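Collecting Practice Runs in the Simulator: A Gentle Walkthrough

Posted by Radoslava Kopecký, 2021-12-29

If you've followed along this far, you have the arm moving in the simulator and you can open and close the fingers without knocking everything off the table. Well done! Now comes the part I enjoy most, and the part most people hurry through: recording the examples your learning system will study. I've now recorded my way through two full sets with Swai (the little training program I wrote about earlier), and I'd love to save you a few of the evenings I lost on the first one.

Start by writing down the task in one plain sentence. Mine was "pick up the black object and lift it clear of the table." Stick it somewhere you can see it. It sounds fussy, but after an hour at the controls you will start making up your own rules, and a system that learns by copying will copy those too.

Next, set up your scene file in Corisier. Choose one object to pick up and at least one thing that should be left alone, such as a bowl of food off to the side. Let the program move the object a little before each run, and turn it too, if your version allows it. I kept my changes small for the first 30 runs and only then opened up the range, and I'm glad I did, as I needed that time to get my own hands steady.
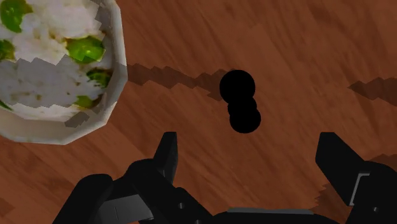 Now check your wrist view before you record anything. You want both fingertips in sight, with a good stretch of open table between and ahead of them, so that the object is there to be seen well before you close in. If the fingers fill up the whole view, move the camera back in the scene file and save it under a new name. Please don't change it halfway through a set! I did exactly that in December and ended up with two piles of recordings that didn't belong together.

When you're happy, press record and wait one slow breath before moving. Then:

1. Line the open fingers up with the object from a little way off.
2. Move in along a straight path, and slow down for the last bit.
3. Stop fully, then close.
4. Lift, hold still for a moment, and end the recording.

Try to keep the speed much the same from run to run. Objects with a lumpy outline are a nice challenge here, as you have to decide where to take hold. Pick a spot and stay with it. If you grab the top one time and the bottom the next, the system may well aim for somewhere in the middle of the two, and you'll be scratching your head over it for days (ask me how I know).

What about the runs that go wrong? If you miss the first grab, back off, line up again and carry on, and keep the recording. Those second tries are worth having. If you bump the bowl or forget what you were doing, throw the run away. Out of my first 47 I threw out 18, and I felt awful about it until I saw how much better the training went on the ones that were left.

Name your files as you go. I use the task, the scene version and the run number, and I keep a short notes file next to them for anything odd. Arkik will read the whole folder in one go as long as the names follow the same pattern.

You'll see people say you need 1,000 runs before you even try training. For a single pick like this one, I'd say train early on a small set, watch what the arm does, and record more of whatever it gets wrong. If it drifts to the left at the end, give it more examples with the object over on that side.

Next time we'll load the folder into Jallilik and look at the recordings side by side before the first proper training. Save a copy of your raw files before then, please, and put it on a different drive.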